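Chapter 7
Film Tourism and the Problem of Proof
Visiting places because they were on a screen

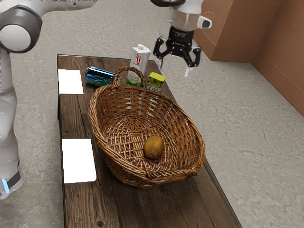
What this chapter covers

Why people travel to places they have seen in films and shows
How visitor claims are made, and where they tend to go wrong
The difference between a filming location, a setting and a look-alike
What a small town can and can't expect from a single hit

7.1 A town and its movie

Clumosside is a river town with a covered market, a ferry landing and one hotel. A romantic drama used its main street as a backdrop, and the film did well. Within two years the town had a walking map, a themed ferry ride and a sign at the train station telling visitors they had arrived in "the town you already know."

The local tourism office credits the film with a large rise in summer visitors. Maybe so. The same two years saw a cheaper rail fare and the reopening of the river path after a long closure. The office didn't ask visitors why they came until the second summer, and then it put the question on a card handed out at the end of the movie walk. People who had just paid for a movie walk said, in large numbers, that they had come for the movie.

You will meet this kind of evidence again and again in the study of film tourism. It's rarely dishonest. It is usually collected by people who need the answer to be yes, at a place and time where yes is easy to get.

7.2 Three things that get mixed up

A filming location is where the cameras stood. A setting is where the story takes place. The two are often far apart, and travelers don't always know or care which one they are standing in. The crime series Dremwood is set in a cold northern port, and most of its outdoor shots were made 800 miles to the south. Both towns sell Dremwood mugs.

The third kind is the look-alike: a place with no tie to the production at all, which fans have decided must have inspired it. Skonatwood, a hill village with steep steps and red lanterns, appears on dozens of travel lists as the "real" home of a well-loved fantasy film. The studio has never said so. The village has never quite denied it either - and it's hard to see why it would.

Keep these three apart as you read. A study that lumps them together can't tell you much, however many people it surveyed.

7.3 How big is the effect?

The most quoted claim in the field is that a popular release lifts visits to its location by 40 percent. You will find the figure in brochures, grant requests and news stories. Try to trace it and you mostly find one brochure citing another. Where a source is given, it tends to be a report on a single site, chosen after the site had become famous. Places that hosted a film and saw nothing happen don't write reports.

The Sönmez model, which we will work through in Section 7.5, tries to deal with this by pairing each location with a similar town that had no film. It's a fair idea, though it rests on finding towns that really are similar, and we will look at how loosely that word gets used.

None of this means that films don't move people. Ask your classmates and you will probably hear of at least one trip planned around a favorite movie. The open questions are how many such trips there are, how long the interest lasts, and whether the traveler would have gone somewhere nearby anyway.

Before you read on

Think of a place you wanted to visit after seeing it on screen. Find out whether it was the filming location, the setting or a look-alike. Then look up what the local tourism office says about it, and write down who did the counting and when they started. Bring your notes to class; you will need them for the exercise at the end of Section 7.4.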